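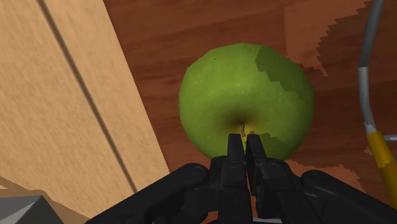

Introduction to Fruit Growing
Handout 4: Pome fruits, from bloom to storage
Instructor: Florencia Cáceres

Read this before the lab. The reading from Deschamps (chapter 6) covers the same ground in more depth, and the quiz will draw on both.

1. What a pome is

Apples, pears and quinces belong to the rose family. Their fruit is called a pome. In a plum or a cherry, the flesh you eat grows from the wall of the ovary. In a pome, most of the flesh grows from tissue around the ovary, and the ovary itself becomes the core.

Terms you need to know:

Pedicel: the stem that holds the fruit to the tree.
Calyx: the dried remains of the sepals, at the end opposite the stem.
Carpel: one seed chamber. An apple normally has five.
Lenticel: a small pore in the skin. Lenticels show up as dots and let gases pass in and out.
Spur: a short, slow-growing shoot that carries flower buds.

Cut an apple across the middle and the five carpels form a star. A seed chamber with few or no seeds often means poor pollination, and the fruit may be lopsided on that side.

2. Flower buds and chilling

The buds that open this spring were formed last summer. A heavy crop one year can therefore mean a light crop the next. Growers call this biennial bearing. Thinning the young fruit early is the usual way to even it out.

Apple and pear trees also need a period of cold before they will bloom properly. This is measured in chill hours. A simple method counts every hour between 32 and 45 degrees Fahrenheit. The variety we use in the class exercises, Javau, is listed at 800 chill hours. If it is planted where winters are mild, bloom will be late and spread out, and the crop will be small.

3. Pollination

Most apples and pears will not set a good crop with their own pollen. They need a second variety that blooms at the same time. Pears are harder than apples for one practical reason: pear nectar is low in sugar, and bees tend to leave for other flowers if they can find them. Hives should go in after the first pear blossoms open, so the bees do not settle on something else first.

In the teaching orchard, Javau is paired with Yen. Their bloom overlaps by 8 days in a normal spring. Look at the bloom chart on the back wall of the lab and find the overlap for yourself.

4. Growth of the fruit

For the first few weeks after bloom, the fruit grows mainly by cell division. After that, the cells already there get larger. Final size depends on both stages, but the number of cells is fixed early. That is why late thinning does less for fruit size than early thinning.

Hand thinning rule for this course: leave one fruit per cluster, with 6 inches between fruits. Take off the small, damaged and misshapen ones first.

5. Knowing when to pick

Color alone is a poor guide. Skin has a ground color and, in many varieties, a red overcolor. The red depends a lot on light and cool nights. The ground color, which goes from green toward yellow, tells you more about maturity. In varieties that stay green when ripe, you have to use other signs.

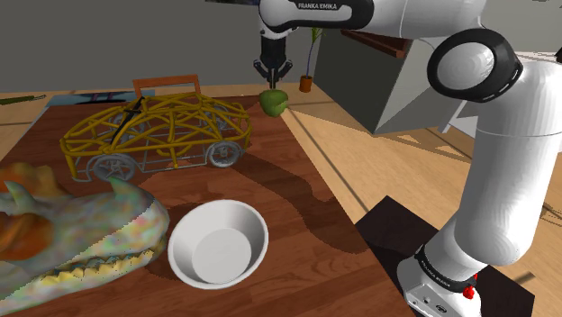
Pears are a special case. Most European pears ripen badly on the tree. They soften from the inside out, and by the time the outside gives to the thumb the core may be brown. They are picked firm and ripened indoors. The standard field test is to lift the fruit until the stem is level. If the stem parts cleanly from the spur, the pear is ready to pick. If the spur comes off with it, wait and try again later.

The tests we will run in the lab:

Firmness. Peel a small patch of skin and press the plunger of the penetrometer into the flesh. Write down the reading in pounds. Do two sides of each fruit.

Starch. Cut the fruit across the middle and apply iodine solution. Starch turns blue-black. As the fruit matures, starch changes to sugar and the clear area spreads out from the core.

Soluble solids. Put a few drops of juice on the refractometer and read the Brix scale. A reading of 12 is a fair result for a dessert pear.

Wear gloves for the iodine. It stains skin and clothing.

6. Ethylene and ripening

Apples and pears are climacteric fruits. Once ripening begins, their rate of breathing rises sharply and they give off ethylene gas. Ethylene speeds up ripening, in the fruit that makes it and in any fruit nearby. A bowl of pears will soften faster with a ripe apple in it. It is also a reason to keep apples away from lettuce and carrots in storage, where the gas causes brown spotting and bitterness.

Many winter pears need a few weeks of cold storage before they will ripen evenly at room temperature.

7. Storage

Keep apples close to 32 degrees and the air humid. Sort before storing. Bruised fruit goes to the kitchen or the cider press. Some varieties are hurt by temperatures that suit others, so check the variety sheet.

For the lab

Bring this handout, a pencil and a ruler. Groups are posted on the door. Lab reports go to Gwenaël Deschamps by the end of October. Include your raw readings as well as your averages.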